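Polling Place Walk-Through: Lutum Ward By-election
Checklist with comments, July 2007
Completed by: Lavanya Menon, returning officer's assistant
Second reader: Fereshteh Farahani
Venue: Reddy Hall, Tosov Street entrance
Enrolled electors for this booth: 1,052

Marks used: OK = fine as is. FIX = needs doing before polling day. ASK = waiting on someone.

Getting in

1. Street number readable from the footpath. OK
Big brass numerals, and they've been polished. Lovely to see.

2. Step-free path from the kerb to the door. FIX
The path itself is terrific, wide and even the whole way. The rubber mat inside the door curls up at one corner though, and a walker would catch on it. Take the mat up for the day.

3. Door stays open without being held. OK
There's a proper floor catch. Tried it with the wind blowing straight in and it didn't budge.

4. Accessible parking marked. ASK
One bay, paint very faded. Council has been asked whether we can put out a temporary sign. If they say no we'll use the side lane and have someone out there to wave people in.

5. Candidates' posters clear of the entrance. OK for now
Nothing up yet on the hall side. The Bovico campaign has a big one on the fence across the road, which is private land and none of our business. Please measure the 3 metre line from the door itself and chalk it the night before. Last November it was measured from the gate and we had scrutineers from two parties arguing over a tape measure at breakfast time!

Inside the room

6. Lighting good enough to read a ballot paper in every booth. OK
Held a sample paper up in all the places where the screens will go and could read the small print without squinting. This is such a step up from the old scout hall. 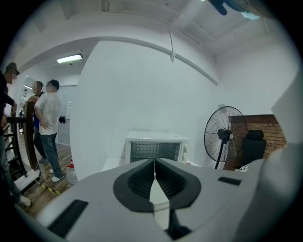
Interior at Reddy Hall, white walls and ceiling.

7. Voting screens can't be overlooked. FIX
The plan we were sent has the screens with their backs to the queue. Turn them so the voter faces the room and the wall is behind. Fereshteh suggested this and I think it's a cracker of an idea, as long as we leave enough space that no one has to squeeze past.

8. One low screen with room for a wheelchair. OK
Ordered and confirmed. Please put it nearest the exit and don't stack spare pencils on it.

9. Queue has a clear way in and a separate way out. FIX
We can do this with rope and the second door, but that door was locked and the spare key didn't fit. Hall manager is getting another one cut. Test it yourself, don't take anyone's word for it.

10. Power leads taped down. ASK
Depends where the urn goes. I'd like it well away from the ballot boxes, and so would anyone who remembers the wet papers.

11. Fire exits unblocked, signs lit. OK
Extinguisher tag is in date.

Papers and boxes

12. Ballot boxes sound, seals match the register. OK
All seals checked against the sheet and every number agreed first go. Big thanks to the stores team.

13. Spare ballot papers. FIX
We have one extra pad of 100. I'd be much happier with two. Turnout could be really strong, with the library closure on everyone's mind, and running short at five o'clock would be awful.

14. How-to-vote notices in other languages. OK
11 languages on the rack, which is fantastic for a ward this size. The Farsi sheet had a line missing in the postal section. Fereshteh spotted it, and the reprint has been sent for.

15. Pencils sharpened and tied. FIX
Sharpened, yes. The string is too short for left-handers. Try it left-handed and you'll see.

People

16. Staff roster covers the lunch rush. ASK
Two gaps between noon and two. I've rung the reserve list and had one maybe.

17. Everyone knows what to do if a name isn't on the roll. FIX
Half the new staff weren't sure. Run through declaration votes again at the briefing, slowly, with the real envelope in people's hands. They're a keen bunch and asked great questions, so give it a good twenty minutes.

18. Scrutineers' seats marked. OK
Close enough to see the count, too far to touch the papers.

Second reader's comments (F.F.)

Agree with all of the above. On item 9, if the key doesn't turn up we could swing the queue along the side and still keep the exit clear, but I'd want to walk it with a pram first. On item 13, yes please, two pads. Really pleased with this venue!

Still open: 2, 4, 7, 9, 10, 13, 15, 16, 17. Initial each one when it's done and leave the sheet in the blue folder.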